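# Open day at Plovstead: two arms and a kitchen counter

1 October 2024

Plovstead runs an open day for its manipulation lab twice a year, and I had missed the last two. This time Sun-ja Ji forwarded me the sign-up link early enough. Registration was capped at 200 and it filled up. Visitors went through in groups with a fixed slot of 40 minutes, which is enough to watch one station properly or four stations badly. I chose the kitchen station and stayed there.

The host was Hyun-seo Sun, who works on the control side. The talk was short and stuck to the system: two arms, a gripper on each, one small camera per wrist, and a policy trained on teleoperated demonstrations. The current set is over 300 demonstrations for table setting. The software layer is called Skulow and the logging tool is called Jindlow. I asked what the names mean and was told they come from a list.

## Wrist view

A monitor beside the station cycled through the camera feeds. I spent most of my time on the wrist view, having argued with people at work about whether it earns its cabling. With the gripper closed, the two black fingers take up the lower middle of the picture and the arm throws its own shadow over whatever is behind them. On a white surface that shadow has far more contrast than the surface does.

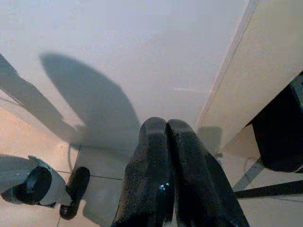 ## The table-setting task

The task definition was taped to the wall on a single sheet. Plate, bowl and cutlery start on the counter and have to end up as one place setting. A trial is scored per object, with no credit for an object that is dropped and picked up again by a person. Chae-won Do kept the score and reset the counter between trials.

Resets were done by eye, with no template. I think that is the right choice for training and a poor one for evaluation -- you can't compare two policies if the start states drift. Hyun-seo agreed in part, and said a marked layout is planned for November. 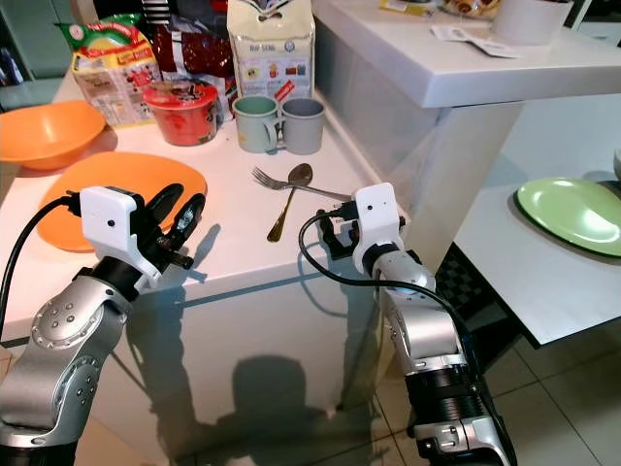 My own interest is in thin objects on flat surfaces. At work we handle stamped brackets, and the failure is always the same: the fingers close a little too high, or they push the part along the table before they get under it. Cutlery is a fair stand-in, and the kitchen station had a harder version than ours, with the spoon lying across the fork. Whichever piece the gripper takes, it has to deal with the other one. I asked whether the policy has a fixed order for crossed pieces. It does not; the order is whatever the demonstrators tended to do.

Luminița Cozma, who was in my group, asked about force sensing. There is none at the wrist. Contact is inferred from motor current, filtered, with a threshold set per task. For plates that is probably fine. For a fork I would want something better, and she said the same on the way out.

## Notes for later

- Cycle time was not given and I didn't time it.
- Wrist cameras and the overview camera are logged together, with timestamps from one clock. We still don't do this and we should.
- Do-yoon Byun gave the second talk, on calibration. I missed it. The slides are supposed to go up on the Wi page with the others.
- Station 4, the drawer task, was down for the whole of my slot.

I have asked Hyun-seo for the scoring sheet. If I get permission to post it I'll add it to this entry.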